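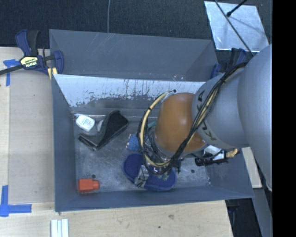
What does a success rate on bin picking measure? I have been asking since September, when the Grukodico results started going around, and I still don't have an answer I like.

The claim is simple enough. A grasping policy trained on 3000 logged attempts beats one trained on 1000, on objects neither has seen. Fine. But "not seen" is doing a lot of work there. The new objects came out of the same kind of household junk as the old ones, went into the same bins, and met the same arm and the same gripper. The bins were clamped where they met. Mine at home are not clamped to anything.

Then there is the testing. Each policy got 50 picks. With 50 picks, a couple of lucky grabs move the score by four points, and the gap people are excited about isn't much wider than that. The Zaritz group at least reported every trial, including the drops. Grukodico gives one bar chart.

I don't think the work is bad. Clutter is hard — soft things, shiny things, things lying on top of other things — and somebody has to do the boring collecting. I only want the boring part done on the testing side too. Move the bin. Swap the gripper. Let another lab choose the objects and keep them secret until the day.

Until then, I'd read "generalizes" as "works here," and budget accordingly.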